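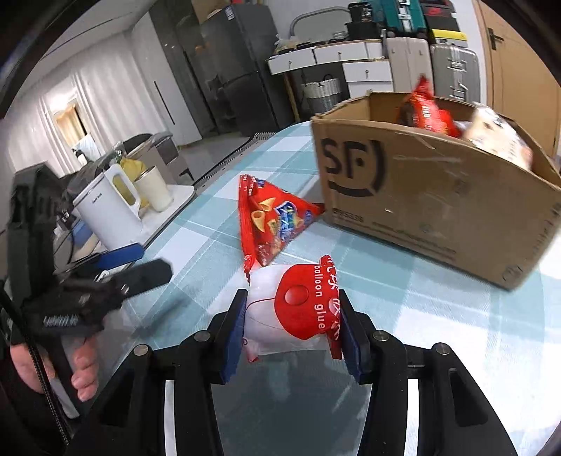 Balloon glue, small packet, red and white.

From: Zeyu Fan
To: small-caterers list
Date: Jul 23, 2026
Subject: Re: Drelwood chafers, lids that won't stay up

On the lids, Marta wrote:

> We bought eight of the Drelwood full-size roll-tops in December and
> three of them now close by themselves, slowly, like a cat deciding
> to sit on you. One came down on a guest's serving spoon on Saturday
> and the spoon went into the rice. Is it the hinge or the lid? And
> has anyone had luck getting parts out of Drelwood? Their form wants
> a serial number and I can't find one anywhere on the thing.

Marta,

It's the hinge. There's a friction washer on each side, under the cap that looks decorative, and Drelwood makes it out of something with the staying power of a cough drop. Steam gets at it. Mine started drooping after a season of brunches, and I do a lot of brunches, God help me.

Pry the cap off with a butter knife (not a good one), back the screw out, and you'll see the washer, or what's left of it. I replaced mine with nylon ones from Ospina, the restaurant supply place by the freight yard. A bag of 20 was cheaper than one hour of my being annoyed. Put them in dry. I tried food-grade grease the first time and the lid came down like a guillotine.

Don't overtighten. Snug, then a quarter turn, then lift the lid halfway and let go with your other hand underneath. If it stays, walk away.

The serial number is on the underside of the water pan frame, stamped so faintly you need a flashlight and some faith. Mine is 2,458, which the form rejected for being too short. I put four zeros in front and it went through. A month later they mailed me one lid knob. I had not asked for a knob.

If you'd rather start over, I used Eltero chafers at a rental job for 53 people in the spring and the lids stayed exactly where I put them. They also weigh as much as a small piano, so budget for a second person or a new back. Tuvimine has a lift-off lid with no hinge at all, and then you spend the evening finding places to set down hot lids. Pick your suffering.

Bring one of the bad ones by if the cap won't budge. I'm in the kitchen most mornings before ten.

Zeyu

Comments

rollsandbutter: Quarter turn was too much on mine, go by feel.

Dee P.: Can confirm the zeros trick. I also got a knob.

hallkitchen2: Do the Ospina washers fit the half-size? Same cap, smaller screw I think.

Marta: Two fixed, third one has a stripped screw. The rice was fine.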